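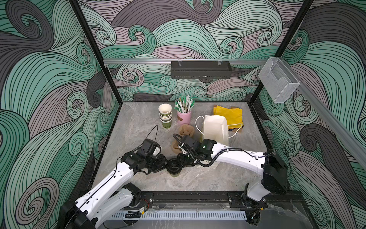 **Ticket 148 — Nightly sales import short, Doolan store**

**Opened by:** Prakash Menon
**Product:** Wedum back office, Okier till connector
**Priority:** Normal, raised to High on first reply
**Status:** Resolved, monitoring

**Problem as reported**

Sales lines in Wedum don't match the tills at Doolan. The Okier report for January shows 3,723 lines. Wedum shows 3,395 for the same month. The Hurkau store uses the same connector and matches to the line. Dollar totals are out as well, but not in proportion, so whatever is missing is mostly low-value items.

We noticed it because packaging reorders stopped coming through. Cups and straws had been on automatic reorder since we moved over and the suggested quantity has been zero for a while now. Staff have been ordering by phone.

**Tried before opening the ticket**

- Restarted the connector service on the office PC. No change.
- Re-ran the import for one day by hand. It finished with a green tick and the same number of lines as before.
- Checked that both stores are on the same connector version. They are.
- Logged out of Wedum and back in, in a different browser. No change.

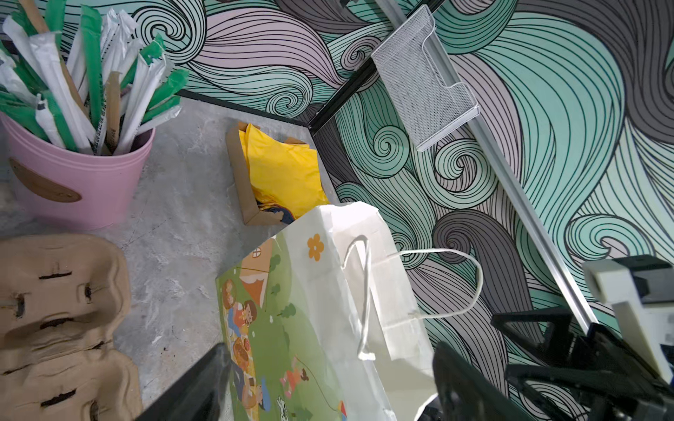
*Straws and cup trays on the counter, Doolan.*

**Support reply, 9:40 am**

Thanks Prakash. A green tick only means the file was read to the end. It doesn't tell you whether each line was accepted. Could you turn on detailed logging (Settings > Connector > Diagnostics), run one day again and attach the log? Please also send the item list exported from the till, not the one from Wedum.

Please don't run the full month again yet. If the lines are being rejected it will do no harm, but if they are landing somewhere else you could end up with duplicates.

**Prakash, 11:15 am**

Log and item list attached. The log is full of this:

 WARN line skipped: item group not mapped (PKG)
 WARN line skipped: item group not mapped (PKG)
 WARN line skipped: item group not mapped (PKG)

I looked at the group mapping screen and PKG is there, pointing to Packaging, same as Hurkau. I deleted the mapping, added it again and saved. Ran the day again, same warnings.

**Support reply, 1:05 pm**

Found it, I think. In the item list from Doolan the group code has a trailing space: "PKG " with four characters. Hurkau has three. The mapping screen trims spaces when it displays and saves, so it looks right and can't be fixed from there. The import compares the raw text and treats them as different groups.

Do you know if somebody edited the groups on the Doolan till? The Okier group editor will let you save a space on the end of a code.

**Prakash, 1:30 pm**

Yes, the groups were retyped by hand when we replaced the till — the backup wouldn't load on the new one. That would have been before the January figures started. 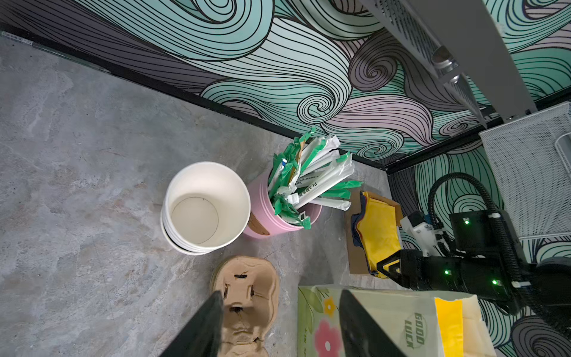 Group codes on the till have to be corrected at the item level too, because renaming the group doesn't touch items already assigned to it. I renamed the group to PKG first and the items kept the old code. After that I opened each item, picked the group again from the list and saved. Straws went through the first time. The white paper cups we keep stacked next to the pink container were under two item names, one of them from the old till, and both had to be done before the warnings cleared.

One-day test import is now clean. No skipped lines.

**Support reply, 3:20 pm**

Good. To bring the missing lines in:

1. Back up the Wedum company file.
2. In the connector, choose Import > Date range and set it to the whole of January.
3. Tick "Skip lines already imported". This matches on receipt and line number, so your existing 3,395 won't be doubled.
4. Leave stock adjustment on. You'll see on-hand quantities for packaging drop, possibly below zero.
5. Do a stocktake on that group afterwards and post the difference.

Run it while the store is closed if you can.

**Prakash, Sunday, 6:10 pm**

Ran it after close. Wedum now shows 3,723 lines for January, same as Okier. On-hand for two items went negative as you said. Stocktake is still to do. Reorder suggestions are back, though the quantities look high, so I have set them to manual approval until the count is posted.

**Support note (internal)**

Raised a change request for the mapping screen to show trailing spaces, and for the import summary to report skipped lines next to the tick. Leave open for 3 more nightly imports, then close if clean.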